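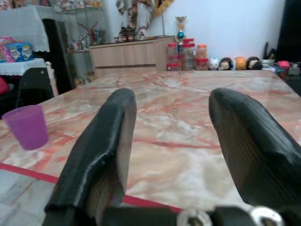
How many demos before a pick-up policy stops embarrassing me?

Posted by Osvaldo Fontes, July 3, 2024

I'm gathering examples at home for a small imitation model. The job is modest: pick up a plastic cup from the table, put it back down somewhere else. I've recorded 30 episodes by steering the arm myself and the trained policy now reaches, with great confidence, for a spot just beside the cup. Every time. My neighbour's cat has better follow-through.

Do I need more episodes, or is there something wrong with the ones I've got? I'm using Tadik for recording, wrist view only, all defaults. The table is polished marble and picks up a fair bit of shine, if that's relevant.

Paweena Luangrath

Thirty is not many, but I'd look at what's in them before you sign away your weekend. Did the cup start in the same place each time? Mine did, for two weeks, and I trained a very expensive machine to visit one coordinate.

What I do now:

- Move the cup after every episode, including close to the table edge, where you'd prefer it wasn't.
- Throw in a few wobbly approaches where you miss slightly and correct. If you only record perfect reaches, it has no idea what to do once it's off by a thumb's width.
- Leave the background clutter alone for some episodes and shuffle it for others. Otherwise the policy may be steering by the ornaments.
- Record some with the gripper open and aimed at plain floor, nothing to grab, and label them as no-target. Pale stone with grout lines running every which way is good for this.
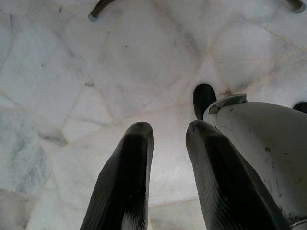

- Bin any episode where you paused to scratch your nose. The model will learn the pause.

Lertchai Petchrat

just get more data mate. i had 4 times that and it was still rubbish

Anong Bunnag

Agree with Paweena on moving the cup. Also check your timestamps. In my Tadik setup the joint log was lagging the video, so every grasp was paired with the wrong image and the arm closed on air - looked a lot like your problem. Plot one episode, find the moment the fingers shut, and see if the two line up. If they don't, more recording will only give you more of the same.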